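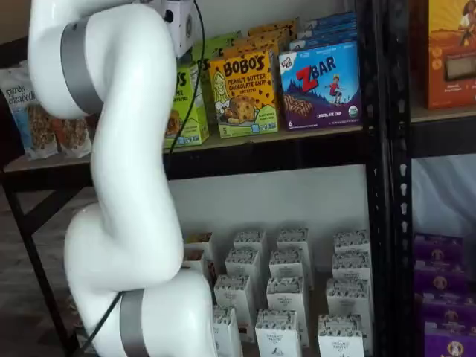

corine
Going by the plans on the council site, I make it 268 flats in the old Hurnham mill, and I was so pleased to see the weaving shed staying up. My worry is the parking, though. There are 70 spaces for the lot, and anyone who has tried Station Road on a school morning will know how that ends!

giap16
Lovely to see someone reading the drawings, corine, but I can't agree on the parking. You're ten minutes' walk from the trains, and every extra space comes out of the courtyard, the one bit the rest of us might get to sit in. I'd sooner have the trees.

millside
Trees are all very well until you've got a mum in a wheelchair to collect (I have). Has anyone seen how many of the flats will be affordable? The March leaflet from Nulen said 16, and I read it twice hoping I'd missed a nought.

corine
Sixteen is what I found too — page 2 of the planning statement, under the bit on viability. They say the roof repairs eat up the rest.

giap16
On that we're all cross together, then. Comments are open until April 2, 2023, and it's worth writing your own letter, however short, as the copied ones get lumped in as one.

millside
Mine's half done. I've put the affordable flats first and the parking second, so giap16 can stop reading at the end of page one.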